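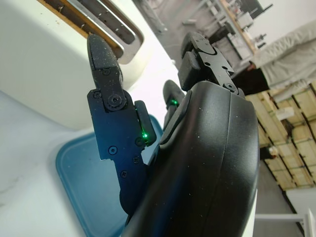
Figure 2. Close view at the slot of a white toaster.

4.2 Breakfast as a shared hour

When we began our visits to the lodging houses of Cidness, we had expected supper to be the meal that people cared about most, and it took us an embarrassingly long while to see that we were wrong. Supper was eaten at all hours and often upstairs, behind a closed door. Breakfast was the meal that brought people down to the kitchen, and it was over breakfast that most of the 709 exchanges in our notes took place — the borrowed butter, the complaints about the boiler, the long and tender discussions of somebody's sore knee.

Of the 66 lodgers who kept a diary for us, 17 had lived in the same house for more than ten years, and these older hands set the pace of the morning in ways that newcomers picked up within a week or two. 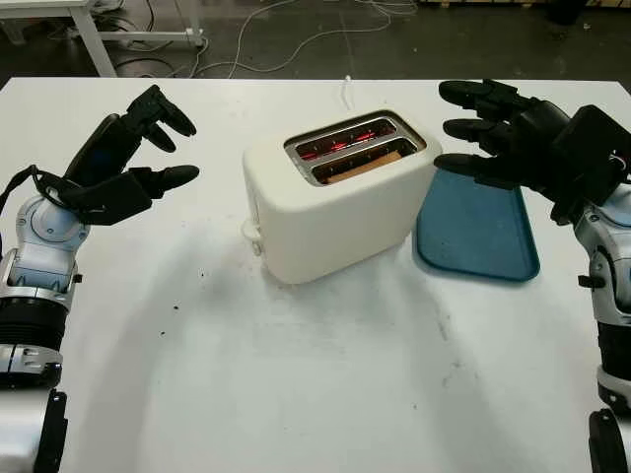 Toast mattered a good deal in all this, and we would ask the reader to be patient with us while we dwell on it. A bowl of cereal can be carried away at once, but toast asks a person to stand and wait, and people who are waiting side by side tend to talk. In the Grelik house, lodgers who told us they were "not morning people" still spoke to at least one neighbor on most of the days they made toast. On cereal days they seldom did.

The Apaza house was different, and we grew very fond of it. Its kitchen was narrow, and a loose order of turns had grown up over the years, with early shift workers going first and the retired lodgers coming down after eight. One diary from October gives a whole page to a loaf left out for the person next in line.
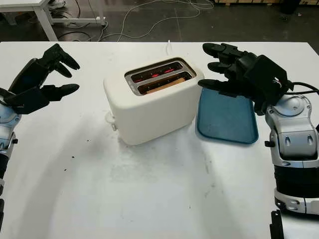 We do not want to make too much of such kindnesses, for there were quarrels as well. Crumbs came up in the diaries of all 6 houses, and so did the matter of who had finished the jam. At Hemine, a disagreement over burnt crusts went on for most of the winter, and two lodgers moved their breakfast to half past five to keep clear of each other. Even so, both of them went on writing about the kitchen with real warmth, and we return to their diaries in Section 5, where we take up the question of house rules and who gets to write them.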